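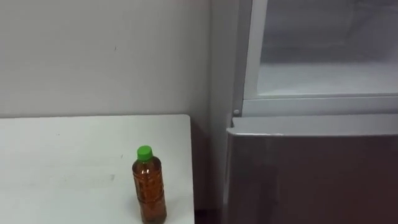

Hustitz Opens Refurbished Staff and Visitor Rooms at Sriwong Street Library

HUSTITZ, 2023-09-16 – The Hustitz Public Library District today reopened the ground floor of its Sriwong Street branch after a refurbishment that adds two meeting rooms, a staff break area and a longer schedule of evening hours. The rooms may be booked by residents, local groups and small businesses beginning this week.

The Sriwong Street branch serves the eastern half of the district and is its second-busiest location. The ground floor had been closed to the public since spring, with lending services moved upstairs for the length of the work. All lending, returns and reference services have now moved back to their former place near the main entrance.

"People in this part of town have asked us for a place to meet for as long as I have worked here," said Ritva Ikonen, director of the Hustitz Public Library District. "A tenants' group should not have to hold its meetings in a stairwell. We are pleased to offer a door that closes, a table to sit at and a building that stays open after work."

The project was designed by Drelloron, an architecture practice that has worked on several public buildings in the region. Dosteo served as general contractor. Work included new wiring and lighting, replacement of the heating system on the ground floor, repairs to the rear wall and a step-free route from the parking lot to both meeting rooms. The original front windows were kept and resealed.

The refurbished area covers 3192 square feet. Furniture was kept plain and easy to wipe down, following comments from staff and from groups that had used the old activity room. Food and cold drinks are permitted in the meeting rooms and the break area. Hot meals may be brought in by prior arrangement with the branch desk.

During the planning stage the district received 416 written responses from cardholders. Evening access was the most frequent request, followed by quieter study space and better lighting in the children's section. The children's section was outside the scope of this project – the district expects to present a separate proposal for it to the board next year.

Booking and Fees

Meeting rooms may be reserved up to eight weeks in advance, online or at the branch desk. Reservations are free for nonprofit groups, schools and individual cardholders. Businesses will be charged an hourly rate, which is posted on the district website along with the full terms of use. A single booking may last no longer than three hours, and regular bookings are limited to one per week for each group.

The larger room has a wall screen and a hearing loop. The smaller room is intended for tutoring, job interviews and advice sessions. Rooms that have not been claimed 15 minutes after the start of a reservation will be released to other users.

New Hours

The branch will remain open until 9 p.m. on four evenings each week. Morning hours are unchanged. Materials placed on hold during the closure have been kept at the branch and may be collected without a late charge.

Returning Services

The tax form shelf, public photocopier and large-print collection are again available on the ground floor. The large-print collection has grown by around 400 titles, most of them bought in August. The weekly conversation group for English learners will return to the branch next month and will meet in the larger room.

About the Hustitz Public Library District

The Hustitz Public Library District provides lending, reference and learning services to residents of Hustitz and nearby communities. Library cards are free to anyone who lives, works or attends school in the district.

Media inquiries may be directed to the district communications office at the main library. Interviews with the director and visits to the refurbished rooms can be arranged on request.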